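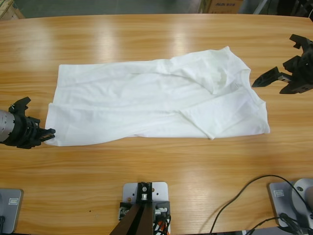

Frequently Asked Questions

Keron Web Studio makes and looks after websites for small companies. Before you write to us, please look if your question is already answered on this page.

What is included in the price of a new website?

The basic package includes the design, up to seven pages, a contact form and the first year of hosting. The texts you should give us yourself. If you prefer that we write them, we will send you a separate offer for this work.

How long does it take?

A website of the basic size is usually ready in 7 weeks from the day we receive all your texts and your logo. Most delays happen when we wait for materials, so we ask you to collect them before we start. An online store takes longer, and we agree on the date with you in writing.

Do I have to use your hosting?

No. We can install the website at another hosting company if it supports the system we work with, which is called Gekon. In this case, we cannot help you when the server is down. You will have to contact your hosting company directly. 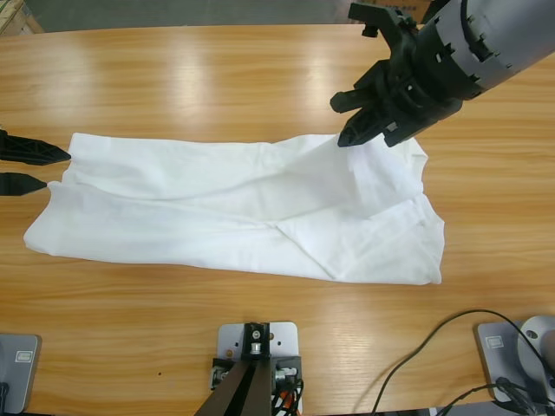

Customers who move to our hosting later pay only the normal monthly price. The move itself is free for websites with fewer than 200 pages. For larger websites, please ask for an offer.

Can I change the texts by myself?

Yes. Every customer receives a login for Gekon and a short manual as a PDF file. You can change texts, add pictures and publish news. The menu and the colors can be changed only by us, but small changes of this kind are included in the Sedgwick maintenance plan.

What is the difference between the Sedgwick and Nuvinmont plans?

Sedgwick is for websites which do not change often. It includes updates, a weekly backup and answers by e-mail within 72 hours. Nuvinmont has a daily backup, telephone support and a monthly report about your visitors. You can change from one plan to the other at the beginning of any month.

Will my website be first in the search results?

We cannot promise this, and we advise you to be careful with a company that does. We prepare the titles, the descriptions and the page speed correctly. After that, much depends on your texts and on how many competitors you have in your town.

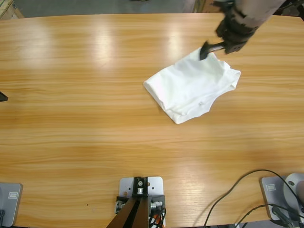
How do I cancel?

Please send us an e-mail one month before the end of your plan. We will give you a copy of all your files and the database. Your domain name stays registered to you. If you cancel in July, please write a little earlier, as our office is closed for two weeks in that month.

My question is not here. What should I do?

Use the form on the Contact page and write the address of your website, if you already have one.

Last updated: 7th February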